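4. The Flower Task

4.1 Why flowers

By the fifth week of the course the students had moved enough blocks to build a small and very dull city. Blocks are kind to beginners. They have flat sides, they stay where they are put, and a gripper that arrives a little crooked will usually straighten the block instead of losing it. We wanted a task that would be less forgiving, and the students wanted a task that would look good at the open house. These two wishes do not often meet.

The flower task was proposed by the Orine team, who had spent their first four weeks being beaten by everybody else at stacking and had developed a strong interest in changing the subject. In its final form it asks a pair of arms to work on small vases of artificial flowers standing on a table: to take a stem out of one vase, to put a stem into another, or to move a vase with its flowers in place. Stems bend. Blossoms hide the stem they grow on, and they also hide the rim of the vase the stem is supposed to go into. A bouquet that has been touched once is a different shape from then on, which makes it hard to repeat a trial and very easy to argue about one.

We used artificial flowers throughout. One student team asked for real ones in its project plan, under the heading "Realism." The request was declined under the heading "Water."

4.2 Setup

Every team worked at the same table, in turns, with two arms mounted on opposite sides of an aluminum frame (Figure 3). The arms are driven by hand during teaching: a student moves a pair of leader handles and the arms follow. The recorded motions are then used to train a policy with the course software, Lerkura, which was written by earlier students and is documented in the way that suggests. Teams were allowed to change the training settings, the starting layout of the vases and the order of the subtasks. They were not allowed to change the arms, the grippers or the table, a rule we added to the handout after the first year and have never had to explain to anyone who was there for it.

Three teams took part. They named themselves Beltum, Orine and Scanlon, and we keep those names in the results since the students would notice if we did not. Each team recorded its own demonstrations, and no team was allowed to train on another's. In practice there was a good deal of looking over shoulders, and we consider this one of the more useful parts of the course.

The layout was left to the teams within limits. The vases had to stand on the tabletop inside the frame, and both arms had to be able to reach the vase they were assigned without passing through the other arm. Scanlon chose a wide layout with plenty of empty table between vases. Beltum put everything close together on the theory that shorter motions would be easier to learn, and discovered that shorter motions also leave less room to be wrong.

4.3 Collecting demonstrations

The teams recorded 342 demonstrations in total. Of these, 57 were thrown out before training. Most of the discarded ones were ordinary failures: a stem dropped, a vase tipped, a gripper closed on nothing with great confidence. A smaller group was discarded for style. One Beltum student had a habit of waving the free arm at the end of a successful trial, and the trained policy took this up with enthusiasm. It waved after successes, it waved after failures, and on one afternoon it waved in place of doing the task. The demonstrations were recorded again without the wave.

Clodagh Ó Dálaigh, the teaching assistant for the section, kept the lab log and required each team to write one line after every session. The lines are short and not always polite, but they proved more helpful to us than the final reports. From them we could see that all three teams went through the same change of mind. In the early entries, a bad trial is the fault of the software. In the middle entries it is the fault of the flowers. Only near the end do the students begin to write about their own demonstrations: that two people on the team approached the stem from different sides, or that nobody had ever shown the arm what to do after a miss.

That last point deserves more space than the students gave it. A clean demonstration shows the arm how to succeed from a good position. It says nothing about what to do when a blossom has snagged on a finger, and blossoms snag on fingers constantly. Orine was the first team to record recoveries on purpose. A student would steer the gripper into a poor position, stop, and then work out of it, with only the second half kept for training. The other teams thought this was a waste of table time until they saw Orine's scores.
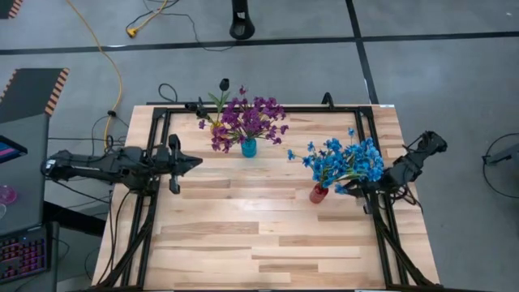
Figure 3. The flower task at the shared table, with an arm on each side of the frame. The right gripper is close to the blue flowers in the red vase; the purple flowers are in the turquoise vase.

4.4 Trials and scoring

Each policy was allowed 5 practice runs on the day, which did not count, and was then scored. Across the three teams we ran 200 scored trials, spread as evenly as the number allowed, with the odd ones settled by a coin. A trial was a success if the stem or vase ended up where it was meant to be and every vase was still standing. We gave no partial credit. The students objected to this at length, and it is true that a policy that does everything right and then knocks over a vase on the way home has learned a great deal. It has also knocked over a vase.

We do not compare success rates between teams here. The layouts were different, the teams were of different sizes, and Scanlon lost most of a session to a loose connector that we should have found ourselves. The comparison we trust is the one within each team, before and after recovery demonstrations were added. All three improved, Orine least of all, as it had the least left to fix. The gain was largest on trials that began with a blossom leaning over the rim of another vase, where the earlier policies tended to push forward and hope.

The failures that remained were mostly failures of depth. The gripper would line up well from side to side and then close a little in front of the stem, or catch only petals. Several students suggested marking the stems with bright tape. We said they could try it as an extension, on the condition that they also tested with the tape removed. The policies trained on taped stems did well on taped stems.

4.5 What the students reported

We asked each student for a page on what they would do differently. Nearly all of them would start recording earlier. Many would agree on one way of approaching a stem before anyone touched the leader handles, and would write it down, as an agreement that was only spoken lasted until the next person's turn. A few wanted a different task, and one wanted to go back to blocks.

For the next round, starting in September, we plan to keep the flowers and change the schedule. Recovery demonstrations will be required from the second session on, and each team will have to run its policy on another team's layout once before the final trials. We expect this to go badly and will set aside a full session for it. The one-line log entries will stay. The wave will be mentioned in the handout.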